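Folodau Regional Housing Help Forum
Category: Buying and Selling > Listing Periods

Question
Status: Answered

My spouse and I own a detached house in Folodau and intend to sell within the year. Our agent, who is with Calimlim Realty, has proposed an exclusive listing for 30 days before the property is entered in the public listing service. The brokerage states that it has 100 registered buyers seeking homes in our price range. A marketing fee of $600 is payable at signing and is described as nonrefundable.

We would like to know whether an exclusive period of this kind is customary, and whether the fee remains payable if we withdraw before the public listing begins. Our neighbors in Estard sold without any such arrangement.

Answer 1
Marked as accepted by the person asking

Exclusive periods are permitted in this region, provided that the seller agrees in writing. The terms vary from one brokerage to another, and the following points should be reviewed before signature.

Start date of the public listing. The agreement should state the calendar day on which the property enters the listing service. Wording such as "at the discretion of the broker" should be struck out or replaced.

Registered buyers. The seller may request a written statement of how many of these buyers have a current mortgage preapproval. A registration by itself does not indicate that a person is ready to make an offer.
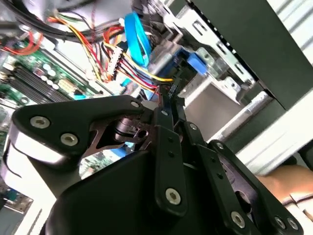
Withdrawal and fees

Whether the $600 is owed upon withdrawal depends on the cancellation clause. Where the clause is silent, the seller should ask for an amendment stating which costs are retained and which are returned. Photography and signage already paid for are commonly retained. Staff time is a matter for negotiation. The seller should also confirm whether a commission is due if a buyer introduced during the exclusive period makes an offer after the agreement has ended. This is usually called a protection or holdover period, and its length should be written into the agreement.

Answer 2

We sold in Estard last August under a similar agreement with a different office. Our fee was higher, $2,000, but it was credited against the commission at closing. It is advisable to ask for the same treatment. We received one offer during the exclusive period and declined it.

Answer 3

Please check the Jilix site. Comparable sales are posted there by street. I cannot comment on the fee.

This thread is closed to new answers. Related topics: Holdover clauses; Changing agents during a listing; Disclosure forms for detached homes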